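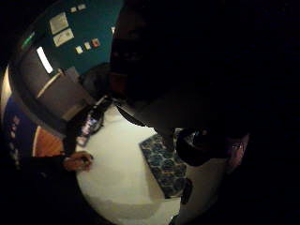 Navy and blue pattern on white.

Ticket: Value range packs exporting with premium tier design
Product: Draltora Pack Templates
Customer: Pudwood (own label team)
Opened by: Shiyu Guo
Opened: 1/9/22
Priority: High (was Medium, see below)
Status: Resolved, with one item left open

Summary from customer

Since the last template sync, any pack we export from the Value tier comes out dressed as Best. Our cheapest canned tomatoes now have a cream background, a thin serif font and a paragraph about the hillside. There is no hillside. The tomatoes are fine, they're just not those tomatoes.

The reverse is also true. The Best olive oil has come out in the Value layout, with the word OIL in letters you could read from the parking lot. Our buyer for oils has seen it and has asked for a call.

Everyday, the middle tier, looks correct.

Expected: each product takes the logo, background and copy panel of its own tier.
Got: see above.

Support, first reply

Thanks for the detail. Could you confirm whether the preview inside the editor is wrong too, or just the exported PDF? Please also try logging out and clearing the browser cache.

Customer

Logged out, cleared the cache, logged in. The tomatoes remain aspirational.

The preview is correct. It's only the export. So our designers at Liao approve a plain white label on screen, press the button, and a different product goes to the printer. I've asked them to stop pressing the button.

Please raise the priority. The Paltitside pilot stores get their new shelves in 11 days and the labels are supposed to be on something by then.

Support

Priority raised. Sending this to the templates team. In the meantime, please work through the steps here and note what you see after each one.

Step 1. Export one product with the tier set by hand

Open a single Value product, set Tier to "Value" from the drop-down even if it already says so, save, export.

Result: Correct label. Plain, white, no hillside. So it works if we touch every product by hand, and I'd prefer not to tell the team that's the plan.

Step 2. Export the same product as part of a batch

Result: Wrong again. Batch of 5, all Value, all exported as Best. I had one of the biscuits while I waited. It tasted like the Value biscuit.

Step 3. Check the tier order in brand settings

Go to Brand, then Tiers. List the tiers in the order they appear, top to bottom.

Result: Best, Everyday, Value. Which looks odd, now that you make me read it. When we set the range up we had them as Value, Everyday, Best, going up in price. I didn't move them. Liao say they didn't move them either, and they were quick enough about it that I believe them.

Support

That's useful. The order is alphabetical, and it shouldn't be. The templates team has found that the last sync sorted the tier list by name but left the template list in its original order. Batch export matches the two lists by position, so the first tier gets the first template, and so on down. Everyday sits in the middle either way, so it came through unharmed.

Single export looks up the tier by name, so step 1 worked.

Customer

So our whole price architecture was decided by the alphabet. We had a design agency do it the first time and it took until September.

Is there a fix, or do I rename the tiers? I could call Best "Z Best."

Support

Please don't rename the tiers. The names are tied to your approval history and you'd lose it. Please carry on with the steps below.

Step 4. Turn off automatic sync

Brand, then Sync, then "Manual only." This stops the order being sorted again overnight.

Result: Done. It asked me if I was sure. Then it asked again in a slightly different font.

Step 5. Drag the tiers back into price order and save

Result: Done. The save button was gray until I clicked on an empty part of the page, so you may want to add that to the instructions.
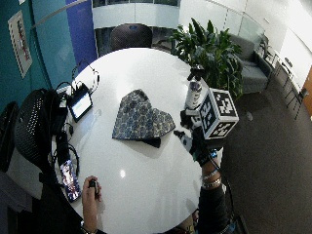 Step 6. Re-run the batch from step 2

Result: All correct. Then I got brave and ran the full canned goods batch, 20 products across all three tiers. Also correct. The tomatoes are humble again and the oil has its background back. The oils buyer still wants the call.

Step 7. Check for old exports

Any PDF exported in batch after the sync should be deleted and exported again. Look under Files, then Exports, and sort by date.

Result: Found 2 that had already gone to the printer. One was caught before plates were made. The other was dish soap, and there's now a short run of Value dish soap with "small batch" on the front. Legal is reading it.

Support

The corrected sync is going through testing now. We'll post here when it's safe to turn automatic sync back on. Until then, leave it on manual and check the tier order before each large batch.

We've also passed on your note about the save button.

Customer

Will do. Fine to mark this resolved, but please leave the sync part open so I get the email. One more for the list while I have you: the spell checker in the copy panel keeps changing Pudwood to Plywood. It's on the crackers.

Support

Logged as a separate ticket and linked to this one. Please check the crackers before you export.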